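4. Setting up your Stukura dehumidifier

4.1 Choosing a spot

1. Stand the unit on a level floor. A slope makes the float switch read wrong and the unit may stop early.
2. Leave 34 inches clear in front of the air outlet. The back can sit closer to the wall, but keep curtains away from it.
3. Close windows and outside doors in the room.

CAUTION: Do not lay the unit on its side. If it was shipped that way, stand it upright overnight before plugging it in.

4.2 Bucket or hose

The bucket shuts the unit off when full. For a basement, fit the drain hose instead.

1. Unplug the unit and take out the bucket.
2. Twist off the drain cap on the back. Keep the cap and its washer.
3. Screw on the hose by hand. Pliers will crack the collar.
4. Run the hose downhill to a floor drain, with no loops.
5. Put the bucket back. The unit will not start without it.
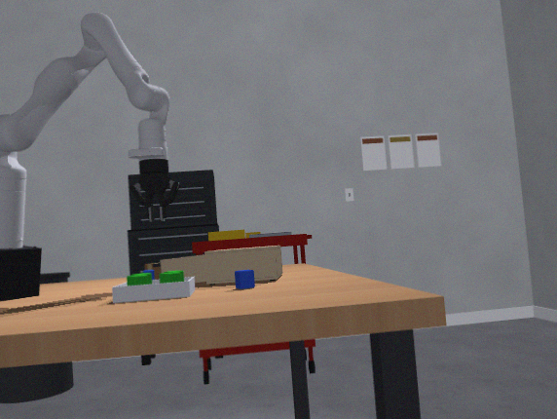 Finbarr Brennan: Step 5 got me. I left the bucket on the shelf after fitting the hose and spent an evening checking fuses. Also, the washer goes flat side out on the Trevthorpe model.

NOTE: The washer direction is marked on the inside of the cap on all models.

4.3 First run

1. Plug directly into a wall outlet. Do not use an extension cord.
2. Set the dial to Continuous and the fan to High.
3. Leave it running for two days, then turn the dial to 50%. 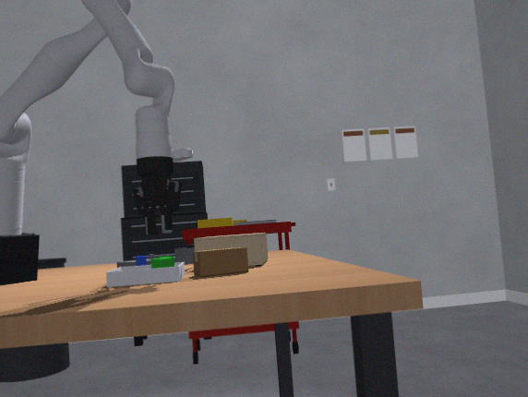
4. Check the filter after the first 100 hours. Rinse it in lukewarm water and let it dry fully before refitting.
5. After that, clean it every 200 hours or when the Filter light comes on.

If the display shows E4, the coil is iced. Switch off, wait an hour, and see section 7.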